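Leave the washing machine door open

I grew up in a flat where the washing machine stood in the kitchen and its door was always closed. My mother thought an open door looked untidy. The rubber became black in the folds, the towels had a sour smell, and every few years we bought a new machine and blamed the old one.

Now I live in Ponau Street, in a house with a shared laundry, and I have become the person who opens the doors. I would like to defend this habit, and also a second one, which annoys my neighbours more: I don't fill the drum to the top.

People say a full load saves water, and I agree with them up to a point. But a shirt must have room to fall. When I press the clothes in with my knee, the ones in the middle come out with the powder still on them and I wash them again. I paid $549 for my first machine in this country and I treated it like a suitcase. It lasted five years.

My rule today is simple. The clothes go in one by one, I look at each of them for stains, and I stop when I can still put my hand flat above the pile. Colours I mix without fear, if they are old. Whatever hangs over the rubber must be pushed inside before the door is closed, as a trapped sleeve can let the water out onto the floor.
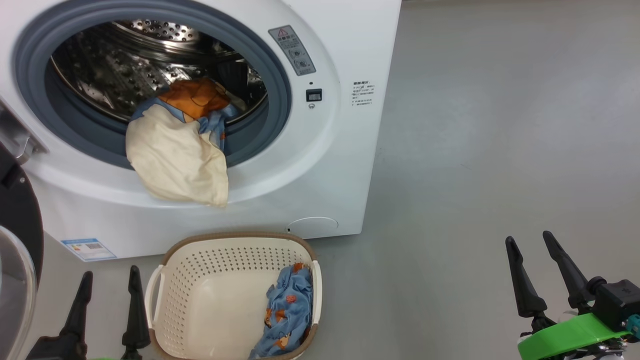
The grey ring

My strongest opinion is about the rubber ring around the door. It takes two minutes to wipe it with an old cloth, and I have found there coins, hair, one baby sock and a bus ticket washed to a soft ball. Still, in the laundry of our building I have seen people clean the top of the machine, where only dust lies, and never touch the ring.

The small round cover low on the front is the same story. In September I asked my neighbours on the stairs when they had last opened theirs. Most of them did not know it could be opened. Please put a flat dish and a towel under it first, and turn it slowly – the water comes before you expect it.

I don't believe we need special tablets or perfumed liquids for all this. An open door costs nothing. If it looks untidy to your guests, let them look at something else.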